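# The Voice in the Next Room

I have watched the first episode of *Tullik* four times now, and only once with my eyes properly on the screen. The other three times I was listening. If you haven't seen it, it's a stop-motion series about a lighthouse family and the goose who more or less runs the household, and I came to it for the puppets like everybody else. I stayed for the goose.

The goose never speaks, mind you. She mutters. She sighs at the stove. There's a moment in episode two where she finds the youngest kid asleep in the coal bucket and lets out a little huff through the beak, and I had to pause it and go stand in the kitchen for a minute. How does a huff do that to a grown adult?

So when the studio, Skorstead, said I could come out to Drorkham for a day and sit in on recording for the second season, I said yes before I'd read to the bottom of the email. It's a long train ride and then a bus that drops you by a feed store. The studio is up the hill behind it, in an old creamery, and the booth is in what used to be the cold room. Thick walls, no windows, one very ugly orange armchair. I loved it immediately.

What surprised me first was the order of things. I'd always pictured actors watching finished puppets on a big screen and matching their mouths, and that's mostly backward. The voices come first. The animators get the sound and then build the performance around it, frame by frame, so a breath the actor took without thinking in December becomes some poor animator's entire morning in March. For season one they kept 422 separate goose noises. They recorded 3,000. I asked what was wrong with the rest and was told, very kindly, that most of them sounded like ducks.

The second surprise was how physical it all is. I'd imagined someone standing nicely at a music stand with a glass of water. There was a glass of water, but there was also a lot of crouching, and a bath towel to bite for the scenes where the goose is carrying laundry. For a quarrel on the stairs the whole family was recorded together – five actors around two microphones, everybody stepping on each other's lines – and it was so much livelier than the tidy version they'd tried the day before. (They played me both. The tidy one was perfectly fine and I had forgotten it by lunch.)

And then there's the song. Of course there's a song! Season two has a proper one, in the storm episode, and the script calls for it to be sung badly by someone who is scared and doesn't want the children to notice. I heard the first run-through and it was too pretty. I heard the ninth and my arms had goosebumps, which I'm sorry to say was pointed out to me as a pun by at least three people.

The one name you'll hear all over the building is Olaniyan, the little sound house that mixes the show. They work with almost nothing. Wind, a kettle, boots on stone, and then a great deal of quiet, which I think is the bravest thing about *Tullik*. So many family shows are terrified you'll wander off if there's a second without a joke or a drum in it.

I did wonder whether the second season would be bigger and louder, the way they so often are. From what I heard it's a bit bigger. There's a village now, and a
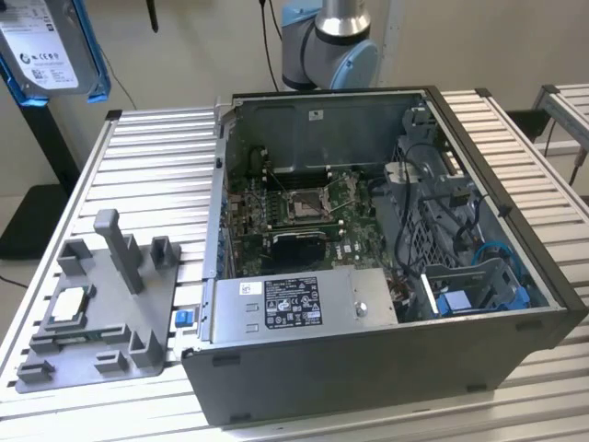
ferry, and a rival goose across the bay who only appears as a honk in the fog. I heard the honk. I'm not allowed to say more about the honk, except that I've been doing it around the house ever since and I can't get anywhere near it.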